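The credit line on a theater program is a piece of data, and most regional companies handle it badly. I have spent the last several years cleaning up performer records for the Flestville stage archive, and I have come to hold a fairly narrow opinion: an actor's biography in a program should be treated as a record with fields, and the company that prints it should be responsible for what the fields say.

At present it works differently. The company sends a request for a bio, usually with a word limit of 130 and a deadline. The actor writes it, or copies the last one and changes the top line. Someone in the office trims it to fit the page. No one checks it against anything. It is printed, handed out, and thrown away by most of the people who receive it. A small number of copies go into boxes, and years later those copies are the only evidence that a given person played a given part in a given building.

The archive holds programs from 381 productions. When I began indexing them, I assumed that the cast page and the bio page would agree with each other. In many programs they do not. An actor is listed on the cast page under one surname and on the bio page under another. A role is named on one page and described on the other ("the brother"). Understudies appear in the bios but nowhere else. A replacement slip, if there was one, has usually fallen out.

Consider the case of Đạt Quách, who acted with the Després company for three seasons and then went into film work elsewhere. His name appears in the archive in five spellings. Two of them drop the diacritics, which is a typesetting decision and easy to map. One reverses the order of the names. One joins them. The last replaces the first letter with a plain D and adds a middle initial that he has never used. A search on any one spelling returns a fraction of his work. His own bio from his final season lists a part in a production for which our program shows a different actor. I wrote to him and he confirmed that he took over the part in the second week. The program had gone to the printer before rehearsals ended.

None of this is scandalous. It is ordinary clerical loss. My objection is that the loss is cheap to prevent at the time and expensive to repair later, and that the companies know this and continue anyway.

The usual reply is that a bio belongs to the actor. It is a small piece of self-presentation, and the office should keep its hands off it. I accept part of this. If a performer wants to thank a dog or quote a song, that is fine, and I would not support a rule against it. But a bio also makes claims of fact: trained here, played this, appeared in that. Those claims are read by casting people, by reviewers, and eventually by people like me. They should be held apart from the thank-yous, in a form that can be checked.
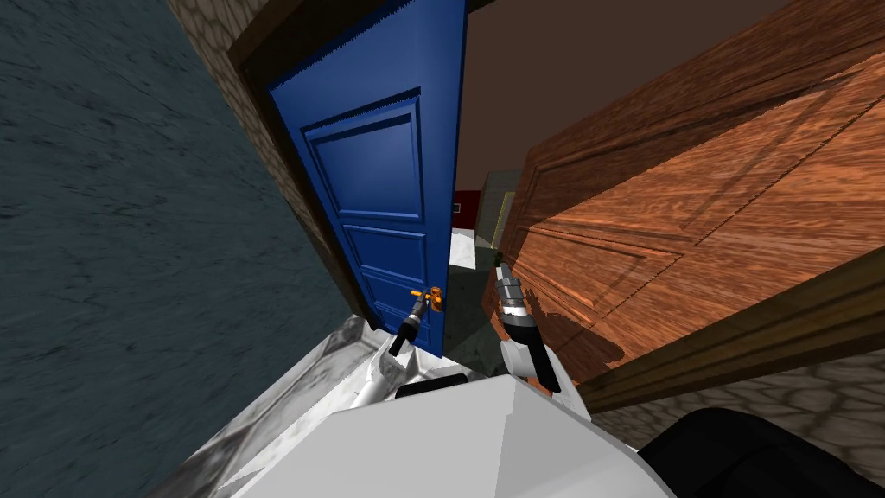
The form I would propose has 12 fields. Most are short. Name as credited, name in full with correct marks, any earlier credited names. Role or roles in this production. Dates performed, which can be left open at press time and closed after the run. Training, with the institution and the years. Up to three prior stage credits and up to three screen credits, each with title, role, company, and year. Union status. Representation, if the actor wishes. Pronouns, if the actor wishes. A free text field for everything else. Consent to archive.

From that record the office can generate any bio it likes. A company with a house style can apply it once and get the same result for all its players. More to the point, the record outlives the page. When a role is recast, the dates field changes and the history is kept.

I am aware that a form of this sort produces dull prose. The standard program bio is already dull prose. It follows a pattern so fixed that readers can predict the next clause: school, early credits, notable credit, thanks to family. A record would say the same things in the same order with fewer mistakes. Those who write well can use the free text field, and the rest are spared the task.

Tuấn Doãn, who directed at the Kistov for nine years, disagrees with me on this and has done so in print. His argument is that a list of credits distorts a stage career by giving every part equal weight. A year spent on one difficult role occupies one line, and so does a single line spoken in a television episode. The prose bio, in his view, lets the actor assign the weight. I think he is right about the effect and wrong about the remedy. Prose bios already favor screen work, since screen titles are the ones the audience will recognize. An actor with 40 stage roles and one small film part will very often lead with the film. A record at least keeps the other roles visible to someone who looks for them. What it cannot do is tell the reader which ones mattered, and I would not ask it to.

He makes a second point that I find harder to answer. Actors sometimes leave things out on purpose. They may have left a company on bad terms, or changed their name for reasons that are private, or played a part they now regret. A free prose bio allows silence. A form with a box marked "earlier credited names" applies pressure. For this reason I would make that field optional and would store it separately from anything printed. The archive needs the link between two names. The audience does not. I would also let a performer close the link to public search entirely. Some gaps in the index are acceptable if the person concerned has chosen them.

Errors of training are a separate matter, and here I would be strict. The phrase "trained at" is used in programs to cover a full degree, a summer course, a weekend workshop, and in one instance I have seen, an audition. Readers take it to mean the first. A field that asks for years attended would settle most of these cases without accusing anyone of anything. A workshop is a respectable thing to have attended. It should be listed as a workshop.

There is also the question of cost. The Clomine, which has fewer than 100 seats and one paid administrator, has used a version of this form for two seasons. It is a spreadsheet. Actors fill in a row when they sign the contract, and the same row is used for the program, the website, and the press release. The administrator reports that the first season took more of her time than the old method and the second took less, mostly in returning players whose rows needed only a line added. I don't claim that one small house proves the case. It does dispose of the argument that only large companies could manage it.

Large companies, as it happens, are the worse offenders. They have marketing departments, and a marketing department regards a bio as copy. It is cut for length by someone who does not know which credits are the important ones. Film titles survive the cut and repertory seasons do not. I have compared submitted bios with printed ones where both were kept, and the cuts fall in the same place again and again: early stage work, understudy work, and work in languages other than English. Those are the three areas in which other sources are thinnest. The local paper did not review it, the database of record does not cover it, and the program was the one document likely to mention it.

A word on digital programs, which are often offered as the answer. They are worse than paper for this purpose, unless someone takes care. A paper program is fixed on the day it is printed and can be cited. A web page is edited without notice. When a role is recast the old name is overwritten, and the actor who opened the show disappears from it. When the season ends the page is often taken down, and the address is reused for the next production. I have on file a cast page for a December holiday show that has displayed three different casts at the same address. Each was correct when posted. Only the last can be seen now. If companies are going to drop paper - and many will, for sound reasons of expense - they should deposit a dated copy of the page at opening and another at closing. That is two files per production.

My request to producers is limited. Collect the record at contract, when the actor is already filling in forms. Print the name with its correct marks, as fonts have handled them for a long time now. Let the performer read the final text before it goes to the printer, a courtesy that is less common than audiences would suppose. After the run, close the dates and send the file to whichever archive will take it.

Performers can do a certain amount on their own. Keep one full list of credits, in order, with dates, and never trim it. Cut copies from it as needed. Where a program gets a role wrong, write to the company that week and keep the reply. The correction will not be printed, in all likelihood, but a dated letter in a box is a usable source, and I have closed several entries on the strength of one.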